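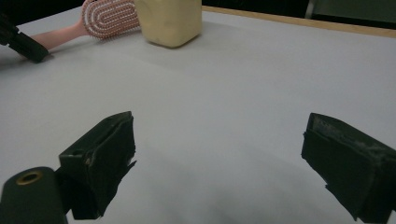
Simone Lacerda wrote in to tell me that a candidate who concedes with grace has done the country a service, and that I was being sour for saying otherwise. She was answering my last column, on the mayor's race in Holroyd and the speech the losing side gave before the last precinct had reported. I have read her letter three times. I still don't buy it.

Jul 7, 2024

Let me say what I do accept. A loser who goes quietly is better than one who sends a crowd to the county building. I'd take the Holroyd speech over that any day of the year. But we have set the bar so low that a person now gets applause for doing what the law requires, and the applause drowns out a question I would like answered: what did the campaign do in the weeks before the speech?

In Holroyd it mailed a flyer to over 2,000 homes saying that polling places on the east side had been moved. They had not been moved. The campaign blamed its printer, then a list it had bought, then an intern. The final margin was 546 votes, and it went the other way, so everyone agreed to let the matter drop. Had the margin gone in the mailer's favor, I suspect we would be hearing a good deal more about it, and I doubt the speech would have been so lovely.

Lacerda's letter says that voters "need to see the handshake." Maybe. I went to the handshake. There were perhaps 200 people in the hall and most of them were being paid to be there by one side or the other. The two candidates smiled, said each other's names correctly, and left by different doors. The east side was not much represented. When I asked a woman from Ridel Avenue the next morning what she thought of the concession, she wanted to know which race I meant.
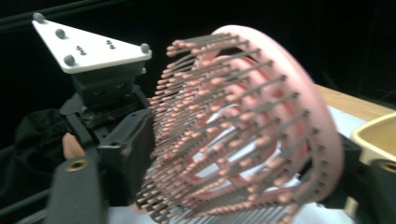 A pink paddle hairbrush, tilted.

Then there is the matter of what comes after. In January the new mayor named the defeated candidate's finance chairman to the transit board. It was described as reaching across the aisle. It may have been. It may also have been the price of the speech, and I have no way to tell which, and neither does Lacerda. The appointment took up 30 minutes of a council meeting, most of it spent on thanks.

I am told this kind of talk makes people cynical. I think people get there without my help. They watch a dirty campaign close with a gracious speech, see the papers print the speech in full, and draw the obvious lesson about which part counts.

So here is a modest request for the next concession. Mention the mailer. Say who ordered it and who paid. Lacerda can have her handshake right after, and I will stand up and clap along with her. Until somebody does that, I would ask readers to keep the flyer, if they still have it, and put the text of the speech next to it.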